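Narkby Kitchen Notes
Counter Tips from the Robot People
11/24/18
Shared 100 times | 3 comments

I have been reading a research write-up from a project called Tarel, where they teach a robot arm to pick up and put down everyday kitchen things, and I have to tell you, it has changed how I set up my own counter! The group wanted to know what makes a grab go wrong. They went through over 2,000 tries on ordinary counters, with the toaster and the snack boxes and all the rest left standing, and what they learned is just as handy for those of us with two hands (and one of them usually holding coffee). 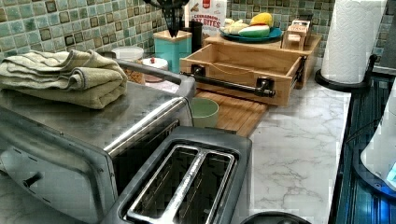
Tip 1: Give every cup a landing spot

The arm did best when the cup it was after always started on the same cutting board. A board has a nice clear edge, so the cup stands apart from a busy countertop. I tried this with my measuring cups and I haven't hunted for one since August.

Tip 2: Leave finger room

A gripper opens wide and needs space on both sides of whatever it is reaching for. In the write-up, misses dropped by 20 percent once the neighbors were moved back a hand's width. My sugar canister got the same treatment, and I've stopped knocking the salt over every morning.

Tip 3: Watch the glare

I would never have thought of this one. Light from overhead can put a big pale shine on a wood board, and the small camera near the gripper has a harder time with the grain and the edges there. If you chop under a bright lamp, slide the board a little until the shine moves off your work. Easy on the eyes, too!

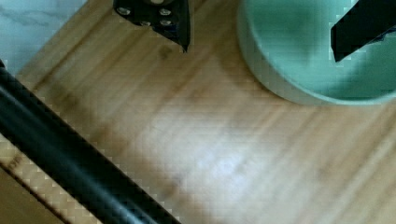 One finger over the inside of the green bowl, the other over bare wood.

Comments (3)

purtonbaker: Tip 2 saved my good mug, thank you!

greenapron: Does the board need to be bamboo? Mine is maple.

fehr_fan: Mine's maple too and the glare tip works fine on it.

Recent on Narkby
Getting Onion Smell Out of a Board
The Purton Drawer Liner, One Year In
Fehr Shelf Brackets: Which Size to Buy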